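双臂叠衣夹爪横评启动：三款夹爪同台，首轮就有惊喜

本站讯 叠一件T恤，人手几秒钟的事，放到机械臂上却是一场硬仗。Demau实验室本周一公布了一轮双臂夹爪对比测试的首批结果，参测的是Asix、Ojo和Dekeck三家的两指平行夹爪，任务只有一类：处理软布。看完全部记录，笔者只想说，软体操作这个方向越来越有看头了！

测试平台是一套桌面级双臂系统，两条手臂装同型号夹爪，每换一款夹爪，控制器参数重新标定一遍，其余条件不动。衣物选的是日常穿着的运动短裤和T恤，不做浆洗，不加硬衬，怎么皱怎么来。三款夹爪合计完成161次有效抓取，另有一部分因为通信中断作废，没有计入。

把运动短裤放进测试，是团队里争论过的一个决定。短裤面积小，看上去比T恤好对付，可是它有内衬，外层和里层滑动的方向常常不一致，夹爪捏住外层往上一提，内衬留在原地，折痕马上就歪了。

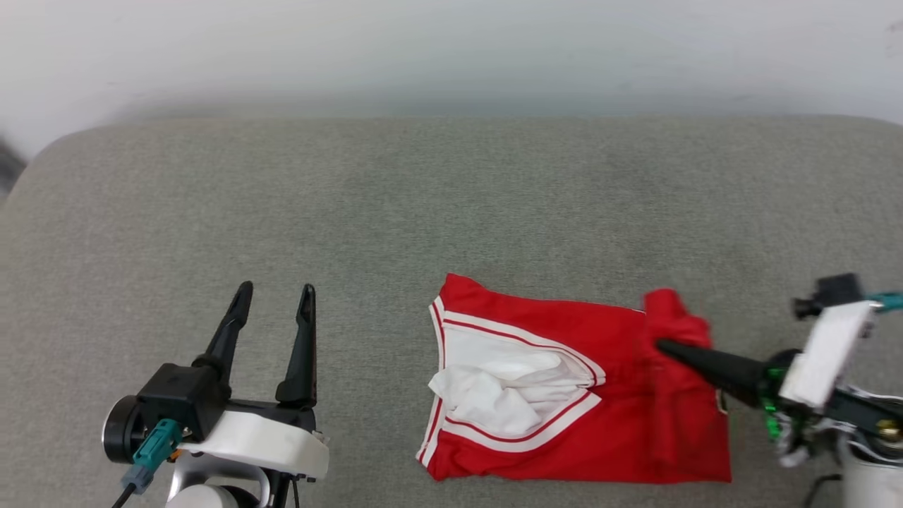

Ojo夹爪在这一项上表现最亮眼。它的指尖较窄，贴着布面压下去时能捏起一小撮，不容易把两层一起带走。测试人员把夹持力从高往低一档一档调，发现降到中间偏下的位置反而最稳，力再大，布料会从指缝里被挤出去。这个结果和不少人的直觉相反，团队反复跑了几遍才敢写进报告。

Asix夹爪的长处在开合速度。从全开到闭合干脆利落，连续作业时节奏很好，看着就痛快。短板也明显：它的指面偏硬偏滑，碰到轻薄的针织料，第一下常常只蹭到表面，需要补抓。团队给它临时贴过一层薄胶垫，补抓次数明显下降，不过贴垫之后的数据另列一栏，不与原厂状态混算。

Dekeck走的是另一条路，指尖略带弹性，适合从布边底下铲进去再抬起。在平整的硬桌面上，这一招几乎没有失手；换到有软垫的台面上，垫子跟着下陷，指尖容易顶住垫面，需要把下探高度重新设一遍。调好之后，它抬布角的动作相当漂亮，布料堆在指尖上的形状也比较整齐。

T恤环节分成三步评分，每步单独记录，某一步失败不影响后一步的计分：

一、抓袖口。单臂夹住一侧袖子的边缘，朝衣身方向折进来。评分看袖子落下后是否压在预定区域内，皱一点不扣分，翻面才扣分。

二、双臂配合。一只夹爪管袖子，另一只去找衣身的下角，两臂同时受力，考验的是控制器的同步。参测控制器有2种，一种是各家随夹爪提供的，一种是Demau自己写的统一版本。后者在这一步优势很大，两臂起落的时间差缩到25毫秒以内，衣身不再被扯斜。 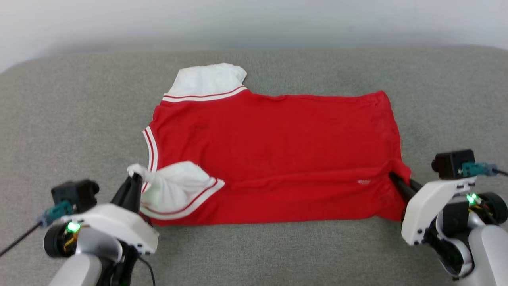 三、对折与压平。双臂各提一角，把衣身翻过去，再用指背轻轻抹平。这一步对夹爪本身要求不算高，难在判断布料此刻的形状，更多是在考验视觉。

说到视觉，这轮测试的另一条线索是相机。团队比较了两种配置：只用俯视整个台面的头部视角，以及在此之外加上腕部的小相机。只靠头部视角时，手臂一旦伸到布料上方，指尖和布边的关系就很难看清，系统只能凭先前的估计往下走。加上腕部视角以后，指尖两侧的褶皱、缝线、布边都能看得比较清楚，抓取点的修正也就有了依据。

提升最明显的是抓布边。布边往往卷着，和旁边的褶皱长得很像，过去系统经常把一道普通的褶子当成边，夹起来才知道错了。腕部视角下，卷边和车缝线是很好的线索，识别模型只用200张标注图微调，误判就少了一大截。数据量这么小就能见效，团队自己也相当兴奋，已经着手补充深色和条纹面料的样本。
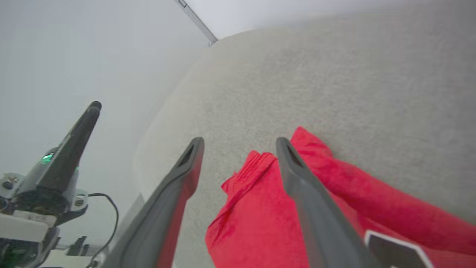
腕部相机视角：夹爪指尖与红色布料，左侧可见另一条机械臂。

当然，腕部相机也带来了新麻烦。广角镜头边缘畸变较大，靠近画面角落的布料位置需要单独校正；线缆多了一路，手腕转到极限角度时会绷紧，走线方案改了好几版才算满意。另外，光线太亮时白墙和浅色台面容易过曝，好在红色衣物对比强烈，影响有限，白衣服上场以后会怎样，还要看下一轮。

三款夹爪目前没有给出总排名，笔者觉得这样处理挺合适。捏内衬看Ojo，跑节奏看Asix，铲布角看Dekeck，各有各的用武之地，混装的可能性也已经摆上桌面：左手一款，右手另一款，由统一控制器来协调。这个思路之前讨论得多，真正上机的少，很期待看到实测！

Demau表示，首轮的评分细则和控制器参数会先行整理公开，方便其他团队在自己的台面上复现。第二轮计划在八月开始，衣物种类将增加毛巾、袜子和带拉链的外套，混装方案也会一并加入。对软布操作感兴趣的读者，可以留意后续报道。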